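Flusska revises Pichler routing board for flat cable work

Flusska has released a revised version of its Pichler routing board, the bench fixture used in wiring shops to lay out flat and ribbon cable before it is fixed into an enclosure. The new board carries part number 3676 and replaces 3489, which stays on the price list until remaining stock at the Drendudon warehouse is sold.

The main change is in how cable guides are held. On the old board, pegs and guides went into drilled holes at a fixed pitch, and a layout that fell between holes needed a second plate. The revised board uses slotted aluminium extrusion, supplied in 500 mm lengths, and guides can be set at any point along it. A length can be cut down with an ordinary mitre saw and a non-ferrous blade.

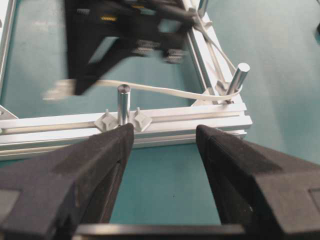 Guide spacing was the most common complaint in the feedback Flusska gathered from workshops using the 3489. Cable of different widths had to share the same hole pattern, so narrow cable wandered and wide cable sat on edge. With the new rail, spacing is set by the user. A typical station has a polished upright peg with a rounded cap, and a small grey plastic clip on either side of it, the two clips forming a channel around the base of the peg. Each clip body is wedge-shaped with a short post on top. Clips are fastened into the slot and can be moved along the rail with a hex key while the peg stays put.

The rounded cap is also a revision. Pegs on the 3489 were cut square at the top, and the rim could mark soft insulation when a cable was drawn over it. Flusska says pegs from the older board will not fit the new rail - the thread is different - but that the clips will be sold separately for shops wanting to build their own layouts on existing extrusion.

Assembly instructions have been rewritten. They now recommend setting the pegs first, running a sample length of cable by hand, and only then closing up the clips. Final tightening is done with the sample in place. The instructions also advise a plain, mid-toned bench covering, on which a white cable edge is easier to follow than on bare laminate or steel.

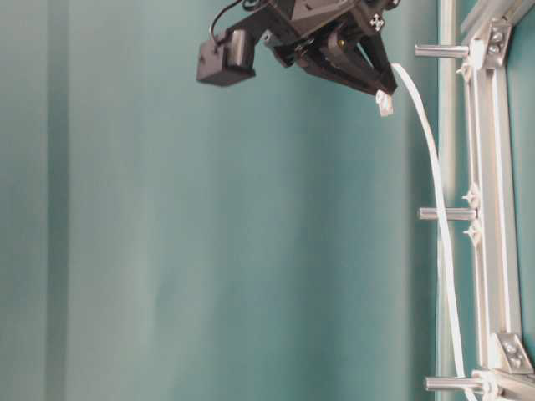 Can the board be used for round cable as well?

Round cable up to 5 mm in diameter can be run through the standard clips. Larger sizes need the wide clip, which is not part of the base kit and is expected in October.

Vadine, which handles distribution for the Pichler line, will take orders for the base kit through its existing trade accounts. Schools and training centres can order at the same rate. Owners of the 3489 can ask Vadine for the conversion sheet, which lists the equivalent rail position for each hole on the old plate. The sheet does not cover plates that have been redrilled, and those layouts will have to be measured and transferred by hand.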